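Home Order Support Programme
Progress report to the Vommont Fund, February
Prepared by Quyên Lã, Parkholm Household Services

1. Summary
The grant of £2000 has now been committed in full. Of the 40 households referred to the service, 30 have received a first visit and 6 are awaiting a second. Work in the period concentrated on kitchens and dining areas, where most households had asked for help with storage and with sorting everyday supplies.

2. Kitchens and dining areas

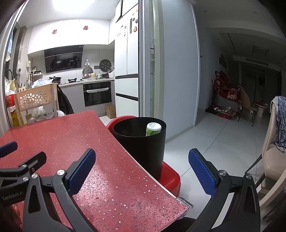
Storage in the Xie household was reviewed jointly with the family, who wish to keep their present furniture. Existing pieces are to be retained wherever they serve a purpose. The beige shelf cart is loaded with plastic bags, and a first task will be to agree which of these are kept and where. The bins beside the dining table will stay in their present position at the family's request.

3. Sorting of supplies
Items are gathered on one surface and divided into food, cleaning and first aid before places are assigned. Medicines and dressings are given a separate box.
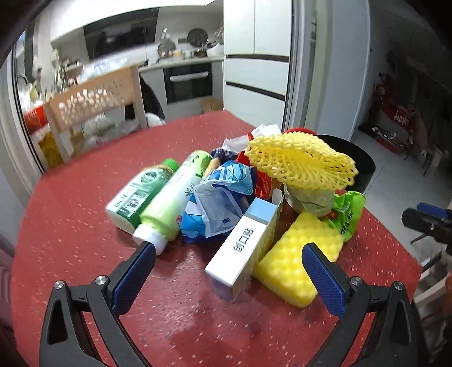

Mixed supplies on the dining table, including a box of adhesive bandages and a yellow sponge.

4. Next period
Second visits will be completed and the remaining first visits arranged. Storage boxes have been ordered from Rovier. The Fund is asked to note that no additional expenditure is requested at this stage.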